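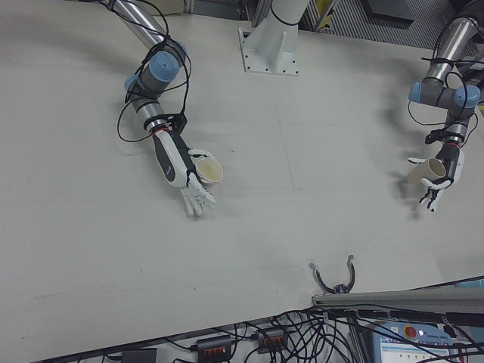
Stondeck 2.0 moves two-arm planning into one process

Aug 3, 2025

Stondeck, the motion planning and control package maintained by the software group at Uvdale, has been released in version 2.0. The main change is that two arms sharing a table are now planned as a single system. Earlier versions ran one planner per arm and resolved conflicts afterward by pausing whichever arm had the lower priority.

The old arrangement worked for pick-and-place with simple grippers, where the arms seldom came within reach of each other. It worked poorly with multi-finger hands. A hand changes shape as it opens, and the collision model in the 1.x series treated it as a fixed block. When both hands held a cup and the rims had to be brought close together, the planner either refused the motion or stopped one arm well short of the target.

Version 2.0 replaces the block with a per-joint model of each hand, updated on every control cycle. Held objects are attached to the model at the moment of grasp and removed on release. Paper cups are used for much of the group's testing, and the release notes include a separate entry for thin-walled objects: the grasp controller now limits finger closing speed once first contact is detected, and the limit can be set per finger.

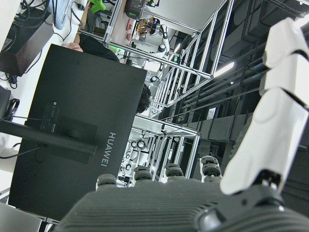
Photo: Uvdale software group

Perception has been reorganized as well. Wrist views and the head view were previously fused before object detection. They are now processed separately, and the results are merged with a confidence value attached to each view. According to the notes, the earlier method gave too much weight to wrist views in which the robot's own fingers covered much of the image. A self-mask computed from the hand model now removes those pixels before detection runs. Users with custom hands will need to supply their own mesh files for the mask, and the package will not start the wrist pipeline without them.

"Most of the faults we logged as planning errors were pose errors," said Nabila Benmoussa, who leads the planning work at Uvdale. "The planner was given a cup that was tilted the wrong way and it produced a correct path to the wrong place. We spent April on the masks and left the planner alone."

The group ran a regression set of 619 two-arm tasks against both the last 1.x release and the new version. Version 2.0 completed 93 percent of them without an operator stop. The remaining failures were mainly regrasps, in which an object lying on its side has to be turned upright using the second hand. Regrasp planning is still marked experimental and is off by default.
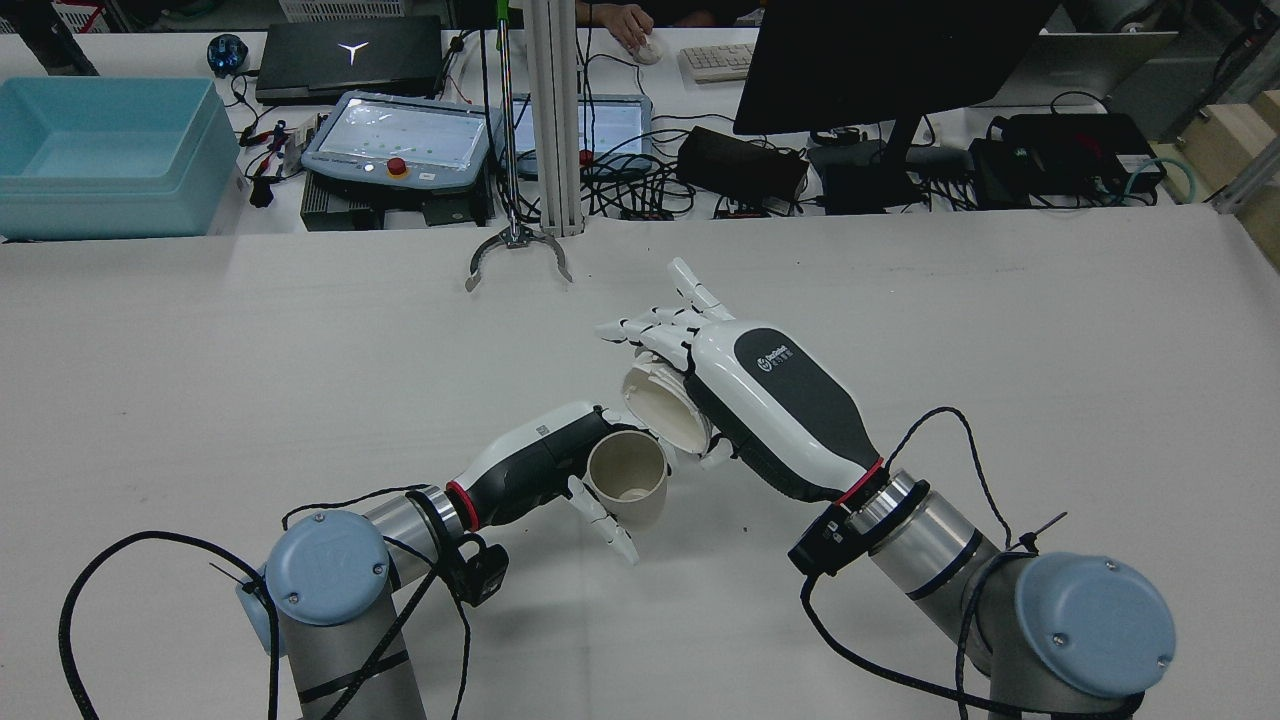

The time allowed for a joint plan is 30 milliseconds in the default profile. If no valid path is found in that window, both arms hold position and the planner tries again from the current state. The limit can be raised in the profile file, but the watchdog timeout must be raised with it. A mismatch between the two values was the most common setup error reported during the test period, and the launcher now checks for it.

Logging tools have also changed. Joint states, wrist views, head view and planner output are written to one file with a common clock, and the replay tool can step through a recording by control cycle. Recordings made with 1.x can be converted, with the exception of those that contain fused perception output only.

Configuration files from 1.x are not compatible. A migration script is included and covers arm, gripper and camera entries. Hand entries have to be rewritten by hand against the new schema. The Trurdale driver layer is required at its current release, and support for the older serial interface has been dropped.

The El-Sayed solver remains the default for inverse kinematics. An alternative solver can be selected at build time, but it does not yet handle cable clearance constraints, which keep the wrist from winding past a set angle on arms with external wiring.

The 1.x branch will receive security fixes only. Source code, the migration script and the regression tasks are available from the project's download page.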